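Bin picking without the training pile: worth a look, with care

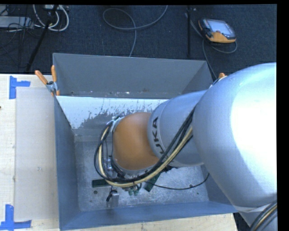 What the Odik paper claims

Gaëtan Guérin's team says its new grasp planner, Odik, can empty a metal bin after seeing only 403 practice picks. Older methods wanted 2,000 or more. The arm is a KUKA, and the parts are simple things like the dark green blocks.

Where I have doubts

Blocks are kind. They have flat faces and square corners, and a bin with so few of them in it is a long way from a full one at a parts plant. The paper tests 9 shapes, and 3 of those are blocks in different sizes. Shiny parts get one paragraph, and the failures are lumped together, so a dropped part and a missed one look the same in the results.

I'd also like to know how the older Wavolo planner was tuned before it lost the comparison. The authors say "default settings" – that could mean anything.

What's next

The code is promised for February. I'll believe the number once another lab has run it on a messier bin.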